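Workshop Notebook, Finishing Section
Sovunach Joinery Works
February 2018

Entry 119: Comparison of oil and water-based finishes on light maple panels

Purpose

The section was asked to determine whether the Kellosance hardwax oil may replace the water-based lacquer now used on maple panels supplied to the Arellano library order. The client has requested a pale surface with little yellowing. The lacquer meets this requirement but raises the grain and calls for an additional sanding pass.

Materials and preparation

Panels were glued up from stock delivered by Zullier and left clamped overnight. Moisture content was within the shop limit on all pieces. Faces were planed and then sanded by hand to the grit stated in the client specification. Dust was removed by vacuum and a dry cloth. Tack cloths were not used, as residue from the last batch interfered with adhesion (see the previous entry on beech).

It should be recorded that two of the panels were cut from a darker board. They were marked on the underside and kept out of the color comparison. They remain suitable for the scratch test.

Application

Oil was applied with a white pad in a thin coat and the excess removed after 5 minutes. Lacquer was applied by spray in the usual manner. The spray booth filter was due for replacement and was changed before the work began. All panels were stored flat on the drying rack with the door to the machine room kept closed.

Light maple shows its grain only faintly, and the glue lines between planks are often the more noticeable feature on a finished face. Colleagues judging the samples are asked to look along the seams as well as at the open surface, under both window light and the inspection lamp.

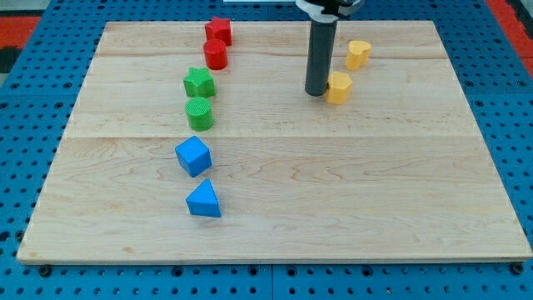

Observations to date

The oiled panels are slightly warmer in tone than the lacquered ones. The difference is plain when samples are held side by side and difficult to see otherwise. Raised grain was found on every lacquered face and was removed with 600 grit paper.

One oiled panel shows a dull patch near a glue line. Squeeze-out that was not fully scraped is the probable cause. The patch will be sanded back and recoated before any conclusion is drawn.

Outstanding items

Scratch and water spot tests are to follow once the oil has reached full cure. Light exposure samples will stay in the south window until May. The supplier's data sheet for the oil is to be placed in the section binder, and the cost per panel is still to be obtained from purchasing.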